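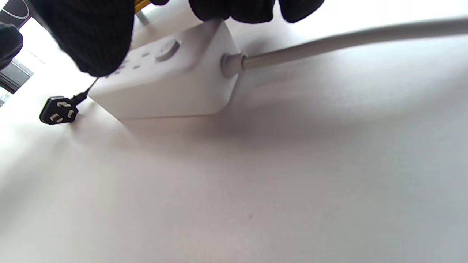
Handout 4: Power strips and cords at the workbench

Read this before the bench session. Bring it with you, along with the load sheet from Handout 3.

1. Parts to know

The strip has a housing, a row or rows of outlets, a switch, and a supply cord. Where the cord leaves the housing there is a strain relief, the short sleeve that keeps a pull on the cord from reaching the connections inside. Most damaged strips that come through the course have failed at this point or at the plug.

The switch cuts power to the outlets. It does not make the strip safe to open. Unplug at the wall first.

2. Inspection

Start with the strip unplugged and lay it flat on the table. Run a hand along the whole cord, from the strain relief to the plug. Feel for flat spots, nicks and stiff sections. Then look at the housing for cracks, and at the slots for browning. Press the switch several times – it should move cleanly and stay where you put it.

Write the result on the tag. A strip with any mark against it goes in the reject bin, even if it still works.
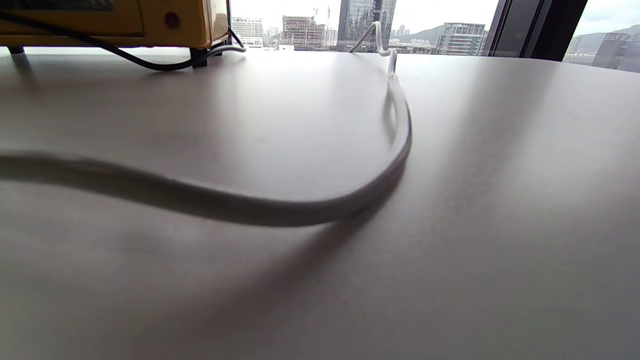 Department of Building Services, Kirgate Technical College

3. Laying out the cord

A thick cord holds the shape it was stored in. Let it lie in wide curves on the table and do not force it straight. If it was coiled tightly, unroll it from the plug end and turn it as you go to take out the twist. Keep slack at the strip end so the strain relief is not carrying a load.

Do not run a cord under a rug or through a door, and do not leave a working strip with its cord still coiled. Heat builds up in the coil.

4. Load

Add up the watts of everything that will be plugged in and compare the total with the rating on the label. Worked case from class: a monitor at 90 watts, a lamp at 19 and a small heater at 417 come to 526 watts. The heater should still go straight into a wall outlet. Heaters always do, whatever the sum says.

Never plug one strip into another.

5. To hand in

One completed tag and one load sheet per person. Tags go to Nazma Barua at the end of the session, load sheets to Marlene Robichaud's mailbox by 4 p.m.

Reading: Bhuiyan, chapter on flexible cords, through page 97. Skip the section on reels, we cover that in January.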